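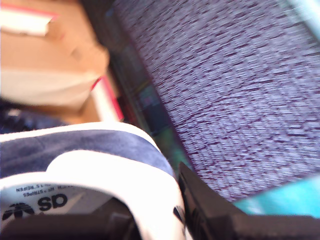
The procedure for closing a unit at Batside was set out in a binder with 106 pages, and Kiều Vi had written 12 of them. Her section covered footwear and garments. It stated that shoes were to be handled first, singly, and entered under maker, color, material and wear. For the first shoe she entered: sneaker, white, stripe in navy suede, insole pale gray, printed, letters SD. She tried the smaller print above the letters, got as far as STRIPES, and entered the rest as not read. Under wear she put a dash. A dash meant that the field would be completed later.

The unit was 799. It had been leased through Starer, the storage agent, for a term of 12 years, and the lease had run out in November. Three notices had been sent. The third came back with the seal intact. Under the terms, the contents passed to Batside for listing and sale, with one exception. Items judged to be personal went into a gray tub, which was kept for a further year and then destroyed. The binder defined personal as letters, photographs, medical papers, ashes and anything bearing a full name. Vi had argued for a longer definition when the page was drafted. The page had room for five entries.

She worked from a table 30 inches high under a single lamp. The lamp was a Flumance, bought for its color accuracy, and it took several minutes to settle. Before it settled, navy read as black. She had once listed an entire wardrobe as black and had to issue a correction, so now she switched the lamp on, filled in the header of the sheet, and waited.

The clothes were in a bag under the shoes. They had been folded by someone who folded in thirds, sleeves in, hem up, and then laid flat. Most units were not packed this way. Most were packed in the last hour before a truck left. Vi noted the method of folding in the margin, where there was no field for it, and then noted that she had used the margin.

Ung called at twenty past four. Ung ran the sale side and wanted a lot count by five.

"Is it good stuff?" Ung asked.

"It's clothing."

"Good clothing?"

"Dark, mostly. Some with prints."

"Prints don't sell."

"I'm not selling them," Vi said. "I'm listing them."

There was a pause on the line while Ung typed. Ung asked if the bag could go as one lot, unsorted. The binder allowed this where the expected value fell below a set figure. Vi said she had started the sheet. A sheet, once started, had to be finished by the same person. That was on one of her own pages too. 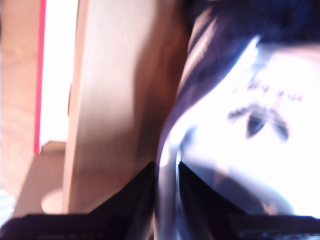
She took the garments one at a time after that. Each was opened, checked at the collar, the cuffs and the seams, and closed again along its own creases. The lamp had settled by then. She entered the colors with confidence and the sizes where there were labels. At the fourth garment she found a strip of white tape stitched inside the collar, the kind sewn in for school or for a hospital stay. A name had been inked on it. Washing had taken out everything but a capital and the tail of a last letter.

Vi read the definition again. Anything bearing a full name. She measured the tape, which was two inches long, and wrote down the measurement. She wrote down the capital. She held the collar closer to the lamp for around a minute and wrote nothing further.

At ten to five she sent Ung the count. It was one lower than the number of lines on the sheet. Ung did not query it.

She carried the gray tub to the shelf, wrote 799 on the lid, and signed the card. Then she went back to the table for the first line, where the dash was, and under wear she entered: light, at the heel.

Filed under: Short Fiction / Work
By the fiction desk
November
Last updated: November, 4:50 p.m.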